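*Posted 2024-06-02. Bought with my own money.*

I have a low tolerance for awards. I read the winners' lists every year, I complain about them, and then I read the next one. So when Itham started selling a party kit for people who watch these shows with friends and argue about who got robbed, I was the obvious customer and also the wrong one.

The Itham Red Carpet Kit costs $124. For that you get a box of question cards, a pad of ballots, a plastic statuette, and a year of the Prelov app, which does the scoring. Itham's website says it will "change the way you watch awards season." I used it on 4 awards nights, starting in January, with groups ranging from me and my sister to a full living room. It changed where I put my drinks, mostly.

## The cards

There are 656 of them, and this is the part Itham is proudest of. Past winners, famous snubs, who wore what, who thanked whom. Some are good. The ones about acceptance speeches got my brother-in-law going for most of a commercial break, and he claims not to care about any of this.

A lot of them are filler, though. I pulled three cards in a row that asked the same thing in different words: which actor had lost in a given category before finally winning. Others have aged badly already. If your question starts with "Who is the most recent," you shouldn't be printing it on card stock. I'd have taken half as many cards if somebody had gone through them with a red pen.

There's also a "Debate" deck mixed in, with prompts like "Should honorary awards be given back?" and "Can a magazine name a person of the year that nobody likes?" I expected to hate these and didn't. They're the only cards we went back to. People have real opinions about who deserves a prize and what it means to accept one, and you don't need a scoreboard to get them talking. My complaint is that the prompts come with point values. Who is supposed to award 3 points for a view on honorary degrees? We ignored that part.

## The ballots

The pad lists 37 categories, which is more than any show we watched. Itham's idea is that you cross out whatever doesn't apply. In practice everybody sits there for the first ten minutes asking whether "Ensemble" is the same thing as "Cast," and by then the first two prizes are gone. The older Tunstall ballot pack, which costs a fraction of this, gives you a separate sheet for each type of show. It's ugly and the paper is thin, but you can fill it in while someone is talking to you.

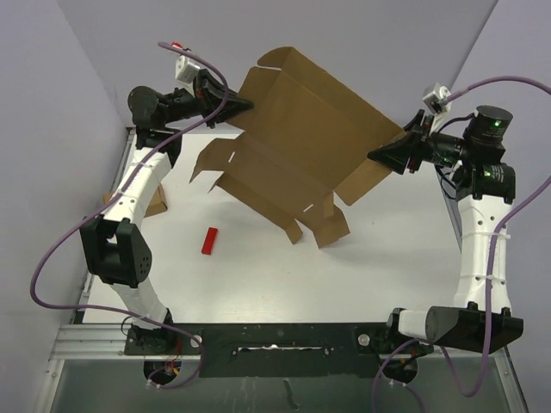
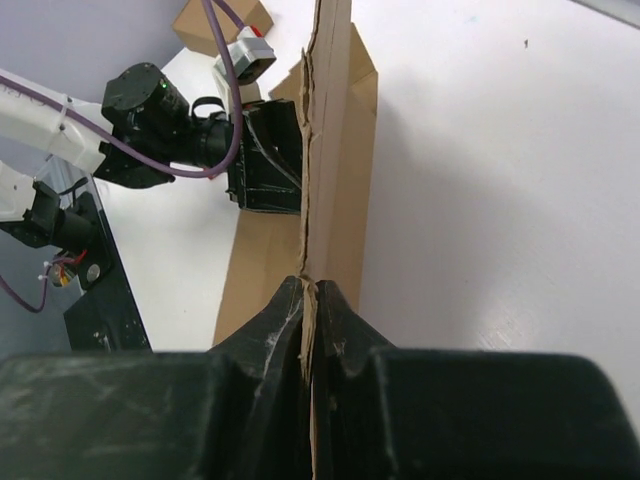
*Brown cardboard box, gripped at its upper-left edge (first picture) and by an upright flap (second).*

## The app

Prelov is where my patience ran out. One person is the host, everyone else joins with a code, and the app is supposed to mark the ballots as winners are announced. On the first night it was two categories behind. On the second it gave a supporting prize to someone who hadn't been nominated, fixed itself, and never gave my sister her points back. The later two nights went better, I'll admit that, but by then I was keeping score on the back of an envelope and I trusted the envelope.

It also wants a lot from you. Every guest has to make an account with an email address, and I've been getting "red carpet alerts" ever since – gossip, mainly, and the odd discount on more cards. You can turn them off under Settings, then Account, then a second menu called Preferences. After the first year Prelov charges a fee, and the box doesn't say how much. I couldn't find the price on Itham's site either.

## The statuette

Gold plastic, hollow, a bit lighter than a full soda can. The base has a slot for a name card and the name card falls out. The kids liked it. It's now on top of the fridge.

## How it compares

I've borrowed the Goren awards game, which is a plain deck of questions and a pencil. No app, no trophy. The questions are harder and the jokes are worse, and my friends who follow this stuff closely liked it more. The ones who came for the snacks preferred Itham, since it looks nicer on a coffee table and you can play it without knowing anything before last year.

## Should you buy it?

At full price, no. You'd be paying for an app that can't keep up with live television and a stack of cards that needed an editor. If it shows up at half off after the season, and you throw a party every year anyway, the Debate cards might earn their keep. I'd pair them with the Tunstall ballots and skip Prelov completely.

Two small things for anyone who already owns it. The card dividers tear easily, so lift them from the middle. And check the Ensemble question with your guests before the show starts.

**Score: 2 out of 5**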